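**Flasenus Lura Hand-Held Gripper: Product Page and Safety Notice**

Applies to: Lura hand-held gripper, first and second production runs, with original or replacement finger pads

The Lura is a two-jaw hand-held gripper made by Flasenus for recording household handling tasks. An operator carries the tool by its rear grip, closes the jaws with a trigger, and moves ordinary objects in ordinary rooms. The recordings are later used to train robot arms fitted with the same jaws. The tool is supplied assembled, with finger pads fitted, and is intended for indoor use by trained adult operators.

This page includes a safety notice concerning the trigger return. Owners of first-run and second-run units are asked to read it before the tool is used again.

## Safety notice: jaws slow to open after release

Flasenus has received reports of Lura units in which the jaws remained closed for a time after the trigger was let go. In most cases the jaws opened by themselves within a moment. In the more serious cases the jaws stayed shut until the operator opened them by hand, and in one of these an operator's fingertip was pinched between the pads when the linkage let go and then snapped closed again. The injury was minor and was treated on site.

The fault was first reported in June by Postilby, a customer that records tidying and sorting work in furnished bedrooms. Its operators had noted several late releases over soft furnishings before the pinch occurred. Seidu Agyeman, product safety lead at Flasenus, examined the returned units together with the customer's task logs.

### Cause

The return spring pulls the jaw linkage open when the trigger is released. On the affected units the spring seat was molded slightly too shallow. Under repeated use the spring can creep sideways in its seat and rub against the inside of the housing. Lint makes the problem worse. Fibers from blankets, bedspreads and fleece enter through the slot at the base of each jaw and collect at the point where the spring rubs.
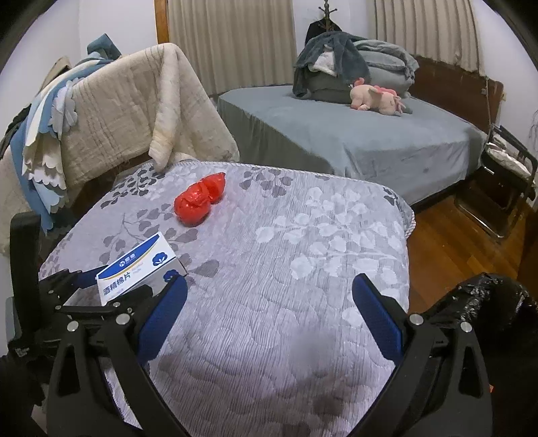 Bedroom work is therefore the setting in which the fault is most likely to appear. Long sessions near bedding bring more loose fiber to the jaw slots than kitchen or desk work does, and operators tend to press the jaws down into soft surfaces to reach small packages. Pressing down in this way pushes fiber directly into the slots. Thin plastic bags present a separate difficulty. A fold of film can be drawn between a jaw and the housing and will hold the linkage in much the same way as a displaced spring.

The shop test carried out before shipment did not detect the fault. That test used rigid blocks on a bare bench and ended after 20 closures. During the investigation the earliest late release was recorded at closure 552, on a unit that had been used over a quilt throughout. The shipment test has since been changed and now includes an extended run over fabric.

### Units affected

All first-run and second-run units are affected, whether or not a late release has been observed. The run number is printed on the label inside the battery cover. Units from the third run onward have a deeper spring seat and a felt guard over each jaw slot, and no action is needed for them beyond normal care.

Replacement finger pads do not change the status of a unit. A first-run tool with new pads is still a first-run tool.

### What owners should do

1. Stop using the tool if the jaws have at any time been slow to open.
2. Switch the tool off and remove the battery before touching the jaws or the linkage.
3. Carry out the release check described below on every affected unit, including units that seem to work normally.
4. Request a Han repair kit for each affected unit. Kits are supplied without charge.
5. Record the unit number and the result of the check, and keep the record with the tool.

Do not attempt to free a closed jaw with the battery in place. Do not place oil, grease or spray lubricant in the jaw slots. Lubricant binds the lint into a paste and may damage the bond that holds the finger pads.

### Release check

Hold the tool level with the jaws pointing away from the body and clear of any surface. Close the jaws fully and release the trigger in one motion. The jaws should return to the fully open position at once and without a pause partway. Repeat with the jaws pointing down, and again with the tool turned on its left side and on its right side. Complete seven closures in each position.

A unit fails the check if either jaw hesitates, if the two jaws open unevenly, or if a scraping sound is heard from the housing. One failure in any position is sufficient. A failed unit must be tagged and stored with its battery removed until the repair kit has been fitted.

## The Han repair kit

The Han kit contains a replacement spring seat, a new return spring, two felt slot guards, four linkage screws and a printed instruction sheet. A small cross-head screwdriver is required and is not included. The work takes up to 20 minutes and may be done by any person approved to maintain the tool at the owner's site.

The old spring must not be used again, even if it appears straight. The linkage screws are also to be replaced, as the thread coating is meant for a single use. After the kit has been fitted, the release check must be repeated in full before the tool is returned to service.

Owners who prefer not to carry out the repair may send the unit to the Flasenus service desk. Remove the battery and pack it separately.

## Care after repair

The slot guards reduce the amount of fiber entering the housing but do not stop it entirely. Brush the jaw slots with a dry, soft brush at the end of each session. Where work is done on beds, sofas or carpets, brush them at each battery change as well.

Inspect the guards weekly. A guard that has become matted or has lifted at one corner should be replaced. Wipe the finger pads with a damp cloth and allow them to dry before use. Solvents should not be used on the pads.

Operators should approach small packages from the side where the surface is soft, and should keep the free hand away from the jaws whenever the battery is fitted. If a bag or wrapper becomes caught, switch the tool off, remove the battery, and draw the material out slowly by hand.

## Ordering and reports

Repair kits, slot guards and finger pads may be ordered through the customer account used for the original purchase. Please give the run number and unit number for each tool. Slot guards are sold in pairs.

Any further case of late release, including a case on a repaired or third-run unit, should be reported to the service desk, marked for the attention of Seidu Agyeman. Reports should state the task being performed, the type of surface, the position of the tool, and whether the jaws opened by themselves. Please keep the unit in the condition in which it was found and do not clean the slots before service staff have replied.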